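From the Flurnwood Neighbors newsletter, October 2020

The soup swap goes to porches

Those of you who have been with us a while will remember how the soup swap used to work. Everybody crowded into the hall on Whiteley Street with a pot under one arm and a ladle in the other hand, and you went home with six kinds of soup and usually somebody else's lid. I still have a blue one that fits nothing I own, and if it's yours, please come and get it!

We can't do that this fall, and I have missed it more than I expected to. It was the noise, I think, as much as the soup. So after a good deal of back and forth on the phone we've settled on a porch version, and I'm happy to say that 40 households have already put their names down.

You make one big batch, let it cool all the way, and ladle it into quart containers with the name of the soup and everything in it written on the side. Please do write everything. Last year's "vegetable" had bacon in it, and very good bacon too, but that was a hard evening for the Loler Road vegetarians. Freeze the containers flat if you have the room. On swap day you set your cooler out on the porch by ten, and a driver comes around, takes what you made and leaves you the same number of quarts back. Nobody needs to ring the bell, though I expect we'll all be waving through the window like fools.

A word on thick soups. Split pea sets up like mortar in the freezer and wants a good splash of water when you warm it, so put that on the label. Potato soups can go grainy - my own leek and potato was a sad thing last winter - and you're better off adding the cream after thawing. Noodles should go in at the end too, so send a little bag of dry ones along, taped to the lid.

We would also like people to sit down properly with what they get, even if it's only two of you, or one of you and the radio. Put a cloth on. Use the nice bowls, the ones you've been saving for company, and carry the bread in on a tray.
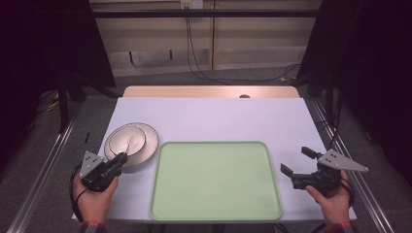
Sandra Blackburn wrote back to say that she's all for the nice bowls, but she'd like us to think about people who can't manage a whole quart, and could there be pints as well? There could, and there will. Tick the small box on the form and you'll get twice as many containers at half the size, which also means more kinds to try.

Forms are in the box outside the hall, and I'll be making the barley again, by popular demand of my husband.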